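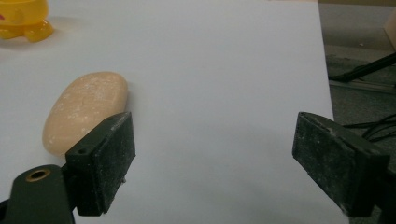 Call for makers: the Pirihi Soap Swap

We're looking for people who make soap at home and would like to trade it with other people who make soap at home. If you have a shelf of bars curing in the spare room and your family has started politely refusing more of them, please read on!

The Pirihi Soap Swap is open to anyone making cold process or hot process soap in small batches. Melt and pour makers are welcome too (we had a long talk about this last year and we're glad we did, the melt and pour table was lovely). You don't need to sell your soap or have a label or a website. Several of our favorite bars so far have arrived wrapped in brown paper with the recipe penciled on the outside.

How it works

You make one batch over the summer, let it cure, and send us 5 bars from it in the fall. We shuffle everything and send you five bars back, each from a different maker. With them comes a little booklet with everybody's recipes, oils, superfat, water amount, scent if there is one, and whatever notes you want to pass along. Notes about things that went wrong are very welcome. One maker sent in a whole page on a castile batch that stayed soft for months, and people still bring it up.

We have room for 200 makers. Last time the places were gone well before the closing date, so if you're sure, send the form in early.

What we're asking for

Bars should weigh between three and five ounces after curing. Please make them all from the same batch, so that everyone who gets one of yours gets the same soap. Any shape is fine. Hand cut, molded, rolled, carved, all good.

Cold process soap needs at least six weeks of cure before it goes in the mail, and longer is better if it's heavy on olive oil. That means you should be pouring by the end of August at the very latest. Please check your recipe in a lye calculator even if you've made it a dozen times.

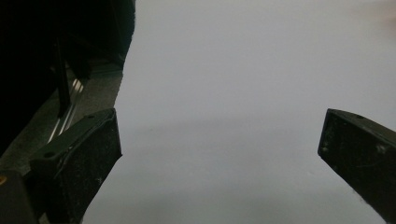
We also ask for a full ingredient list with every entry, including colorants and every essential oil or fragrance in the blend. "Secret blend" won't do, sorry. Some of our makers have allergies and they need to know what they're opening. If your soap has nuts, milk, honey or oats in it, there's a box on the form to mark.

Unscented soap gets its own group this year! So many people asked. If you tick the unscented box you'll send only unscented and receive only unscented, and your parcel will be packed on a separate day from the scented ones.

Themes

There isn't one overall theme, but there are two side challenges you can join if you feel like it. The first is single oil soap: pick one oil, any oil, and see what you get. The second is kitchen color, meaning anything that came out of a cupboard or the vegetable drawer. Turmeric, paprika, cocoa, carrot puree, spinach if you're brave and don't mind it fading. We would love to see somebody try red cabbage again, with before and after pictures of the color.

Neither challenge has prizes. Your page in the booklet gets a small stamp in the corner, and that's it.

Helping at the packing days

We need extra hands at the Pirihi studio in November, when all the parcels arrive and have to be opened, checked off, sorted and sent back out. There are 2 packing days, and you can come to one or both. It's cheerful work and the whole building smells wonderful (or strong, depending on who you ask). You'll be on your feet a fair bit, though we do have sitting-down jobs, mostly folding booklets and writing labels. Lunch is on us. If strong scents give you a headache, ask for the unscented day.
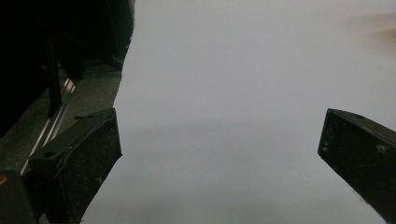
Pale surface at the Pirihi studio.

Helpers don't need to be makers. Bring a friend, bring your mother. Anyone under 16 needs an adult along.

Costs

It costs nothing to enter. You pay postage to us, and we ask you to put a prepaid return label in the parcel. Nituder is giving us the shipping boxes again, and Ultell is printing the booklets, for which we are very, very grateful. Please don't send cash in with the soap, it comes out smelling of patchouli.

We can only take entries from addresses within the US this year. We'd love to open it up later, but customs forms for homemade soap beat us last time.

How to sign up

Fill in the entry form on the Cuvon community page, or pick up a paper one at the front desk of the studio. It asks for your name, mailing address, the kind of soap you plan to make, and whether you want to be in the unscented group. You can change your recipe later. We know how these things go once the oils are out on the counter.

Forms need to reach us by 5th June. You'll hear back within two weeks of that with your maker number, which goes on the outside of your parcel and on each bar.

First-timers, please don't be shy. If you've made one batch in your life and it came out as soap, you have enough experience to join in.

Related
Last year's booklet: recipes A to M
Last year's booklet: recipes N to Z
How to wrap bars for the mail
Call for teachers: winter classes at Pirihi
Slow cures and soft bars, a reader discussion

Contact the swap desk | © Pirihi Soap Swap | Back to top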